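Chapter 7
Keeping Two Machines in Step

I used to mail files to myself. I'd finish half a report on the desktop, attach it to a message, send it to my own address, and open it on the laptop at the kitchen table. Then I'd fix three paragraphs, save it with a slightly different name, and mail it back. By August I had 11 copies of one report and no clear idea which of them was the good one. If you've ever had a file called "report final new USE THIS", you already know what this chapter is for.

We're going to talk about sync: what it does, what it doesn't do, and why it sometimes seems to eat your work. In Chapter 6 we set up backups, and I want you to keep those running the whole time you're reading this. Sync and backup look a lot alike from the outside (there's a folder, there's a little icon, stuff gets copied somewhere) and people mix them up all the time. I did, and it cost me a folder of photos. I deleted them on the laptop to free up space, and sync very politely deleted them on the desktop too.

What you'll be able to do by the end of the chapter

Explain the difference between a sync folder and a backup folder
Set up a shared folder between two computers
Read a sync log well enough to find the file that's stuck
Sort out a conflict without losing either version
Choose which folders should never be synced at all

7.1 What a sync program is really doing

I'll use a program called Gadell for the walk-throughs, mostly as it's the one I have open all day. The screens in Pliritz are arranged a little differently, but the ideas carry straight over, and I'll point out the spots where the two part ways.

A sync program keeps a list. On each machine it writes down every file in the shared folder, along with the file's size, the time it was last changed, and a short fingerprint worked out from what's inside. Every so often the two machines compare lists. If the lists match, they go back to sleep. If they don't, the program has to decide which way to copy. 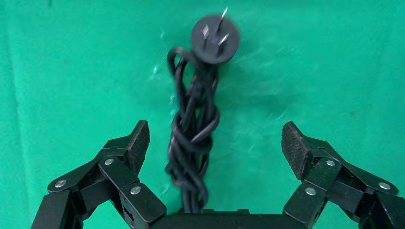
Most of the time that decision is easy. Say you changed a file on the laptop and left the desktop's copy alone. The desktop's fingerprint is the same as it was at the last comparison and the laptop's is new, so the laptop wins and its copy goes over to the desktop. You don't see a thing except maybe a little spinning arrow.

New files are easy too. They're on one list and missing from the other, and they get copied across. But hold on – a deleted file looks exactly the same! It's on one list and missing from the other. So how does the program know whether you added a file over here or threw one away over there?

It remembers the old list. That's the piece I missed for years. There are really three lists in play: what's on this machine now, what's on that machine now, and what both of them agreed on last time. If a file was on the agreed list and now it's gone from one side, you deleted it. If it was never on the agreed list, it's new. Go back and read that again with a pencil in your hand if you need to, since nearly every odd thing in the rest of the chapter comes out of those three lists.

7.2 When both sides changed

Now for the messy one. You edit a file on the laptop while it's offline. Later you forget, sit down at the desktop, and edit the same file there. When the laptop gets back online, both fingerprints are different from the agreed one, and there's no winner.

Gadell keeps both. It leaves one under the original name and saves the other beside it with the word "conflict" and the name of the computer added on. Pliritz stops and asks you instead, and it won't touch that file again until you answer. I go back and forth on which I like better. Gadell never holds me up, but I've found conflict copies that had been sitting there for months (one of them had the better ending, too). Pliritz nags, and the nagging does get the job done.

Whichever one you use, please don't settle a conflict by looking at the times and keeping the newer file. Newer only tells you which one was saved last. You might have written two pages on the laptop and then opened the desktop copy just to fix a comma. Open both, put them next to each other, and read.

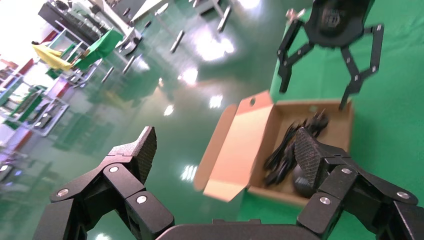 7.3 A first look at the log

Logs scare people, and I get it. The first time I opened one it had 3541 lines and I closed the window right away. You almost never need to read the whole thing, though. You search it.

Let's say your shared folder is supposed to hold 1030 files and one machine is showing two fewer. Open the log on the machine that's short and search for the word "skipped". Each hit gives you a file name and a reason. These are the reasons I run into most:

In use: some other program has the file open. Close it and wait for the next comparison.
Name not allowed: one system is fine with a question mark in a file name and the other isn't. Rename the file.
No room: the disk is full, or close enough to full that the program won't risk it.
No permission: the file belongs to a different user account on that computer.

In my own folders it's usually the first one. I leave spreadsheets open overnight, and I'm not proud of it.

Try it yourself

Make a folder called Practice inside your shared folder and put a short text file in it. Wait for it to show up on the second machine. Then turn off the network on both, change the first line on one computer and the last line on the other, and turn the network back on. Write down what your program did and what it called the files. Keep that Practice folder around – we'll break it in a couple more ways in Section 7.5.

Before you go on to 7.4, check that last night's backup finished.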